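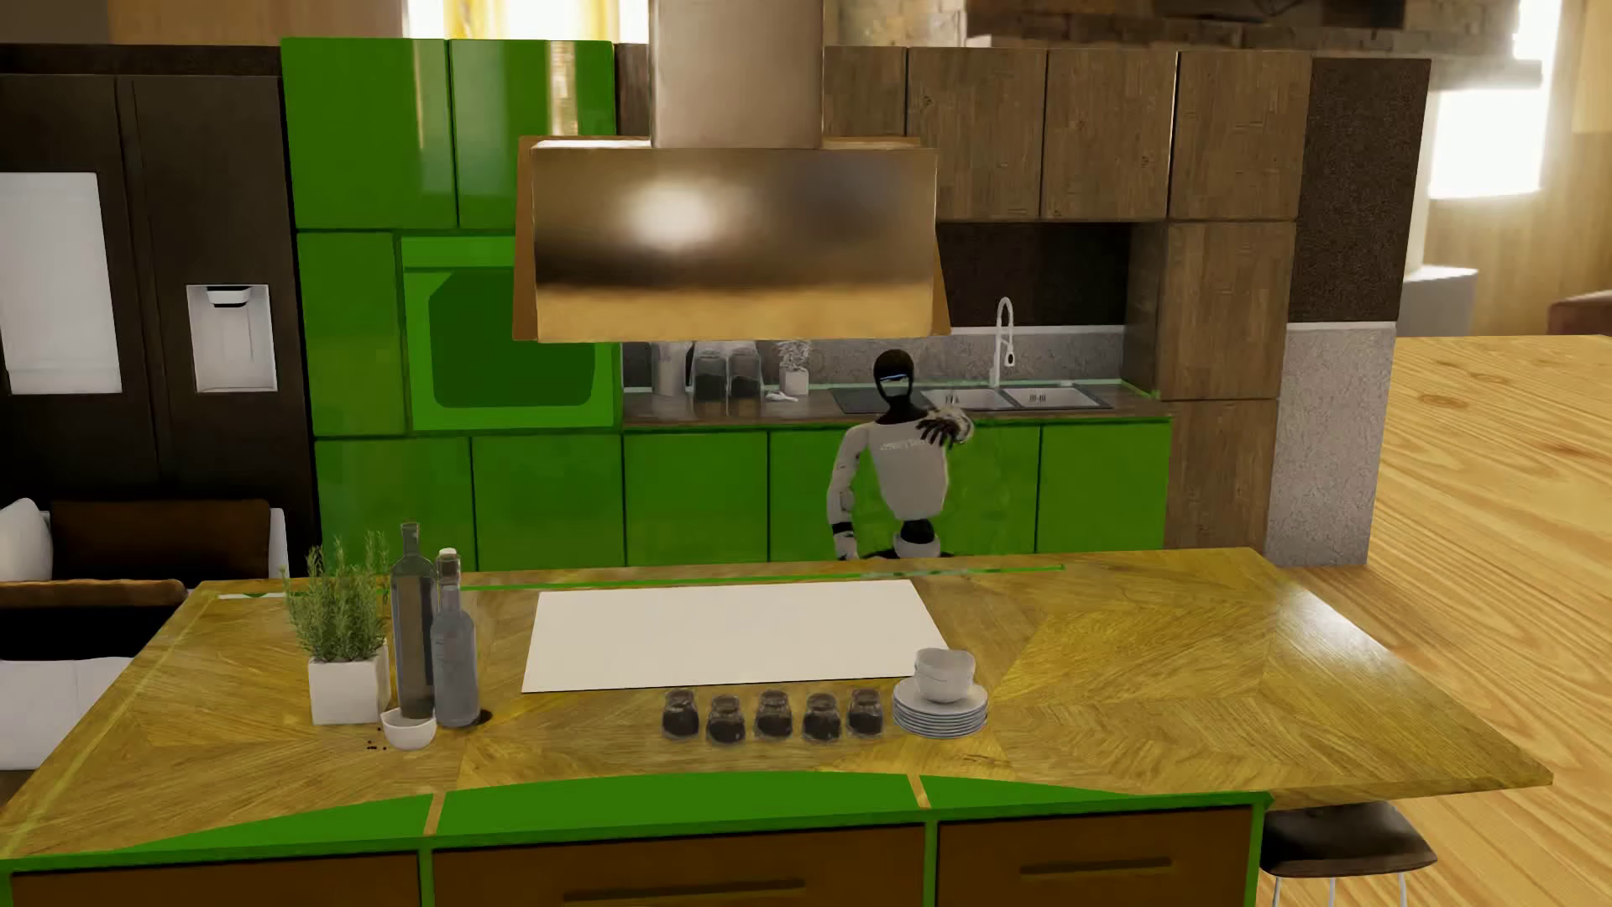
Tuesday evenings at the Jadside robotics club have gone a bit mad lately, and I'm loving it! We've got 17 members now, all working in simulation for the Rakent challenge, and this year's round is set in a kitchen. I got to help pick the layout, so of course I went for the one with the green oven and matching cupboards (sorry, everyone who wanted plain white). The humanoid works at the big wooden island, and my group has the job of planning how it should reach the stack of plates and bowls without knocking into the little glass jars. We've done 450 runs so far and I still get nervous every time I press start.

Finn Lenz, who looks after the scoring, has told us a clean run is worth 560 points. Our best is 400, so there's work to do on the wrist code before we go up against Stidum in October. If you fancy joining, we start at half past six and you don't need to know any coding.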